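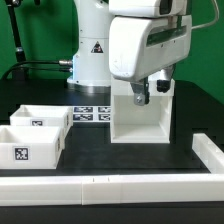
My old shift lead asked me last week whether the arm had taken anybody's job yet, and whether I would tell people if it had. Fair question. I work in returns at Sanach, and we have had the arm, which we call Raker, since September.

The answer so far is no. There were 21 of us on the floor then and there are 21 now. What changed is who does what. Two people used to sort small parts into boxes all day. Now they take turns watching Raker and clearing its stops, and the rest of the time they do inspection with me.

The pay is the same. The work is harder on the eyes and easier on the wrists. I miss the talking, because the sorting table was where you heard everything.

Minorach, our other site, gets its own arm next. They have 81 people and a lot more sorting. I don't know how it will go there.

Posted 2025-02-27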